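Subject: Re: [dendow-parents] Round crib bedding and what to do with all the little blankets

On June evenings after bedtime, someone on the list wrote:

> We inherited a round crib and I can't find a sheet that stays on it.
> Also, how are the rest of you storing baby blankets? Ours live in
> a heap and I'm tired of the heap.

Oh, I feel you on the heap! We've had a round one for 14 months and it took me forever to find sheets. The big store out in Bornemar only carries rectangles, so I ended up ordering from Shirazi, the fabric place in Titbridge. They'll put elastic in anything if you bring them a paper pattern of the mattress (trace it on wrapping paper, it takes two sheets taped together). I got the gray one with the little stars and liked it so much I went back for a second, so now there's always one on and one in the wash.

As for blankets, I dump everything on the bed and fold it right there. The striped one with all the dots is my favorite, and naturally it's the one that never folds the same way twice.

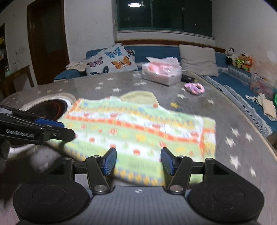

Folding time on the star sheet, stripes first.

Mine go in half, then in thirds, then they stand on edge in a drawer so I can see them all. Toys are a separate problem. The fuzzy pink and purple ring has no home whatsoever and just travels from room to room.

Is yours the kind with a wooden rim? If so, measure inside it and not across the top, I lost a whole afternoon to that mistake. Happy to lend you my pattern if the size matches!

A fellow Dendow parent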